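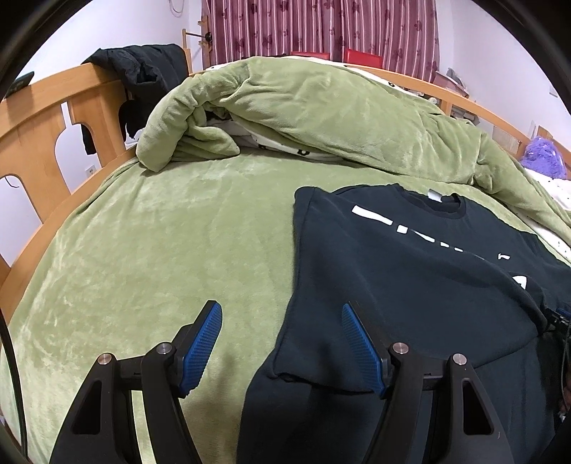
Fraser Rennie wrote in to ask why anyone should believe that folding a sweatshirt 800 times by hand teaches a robot anything except how Fraser Rennie folds a sweatshirt. We get some version of this a lot, so it goes first.

Is he wrong?

Not entirely. A policy trained on one person's demonstrations picks up that person's habits, good and bad. If you always grab the left sleeve first, expect the robot to do the same, even when the sleeve is under the body of the shirt. More people and more bedrooms help. How much they help is something we'd like to see measured more often than it is claimed.

Why use a hand-held gripper instead of driving the arm remotely?

Speed, mostly. On the Cuvix remote rig a decent operator gets through one fold in the time it takes to do 4 with the hand-held tool. The catch is that your wrist can do things the arm can't. Some of those recordings will be useless on the real machine, and you may not find out until you replay them.

Do I need a clean room?

No. Leave the bed the way it is. Be suspicious of anyone whose demonstrations were all made on a bare white table.

Should I throw out the fumbled attempts?

Vondance says keep them all. Nondwood says cut them. Neither has shown us a side-by-side test we trust. We keep a fumble if the person recovers from it and drop it if they give up and start over.

How many demonstrations are enough?

Any page that gives you one number is selling something. For a single garment, we'd record a first batch, train on it, and watch what fails before recording more.

Will it work on a garment it hasn't seen?

Sometimes. Ask for the success rate on new clothes, in a new room, with no one nudging the fabric between tries. If you are told "9 out of 10," ask which ten.

Can I mix remote-control data with hand-held data?

You can. Label which is which before you start. Sorting it out afterward is miserable.

Last updated Sep 20, 2026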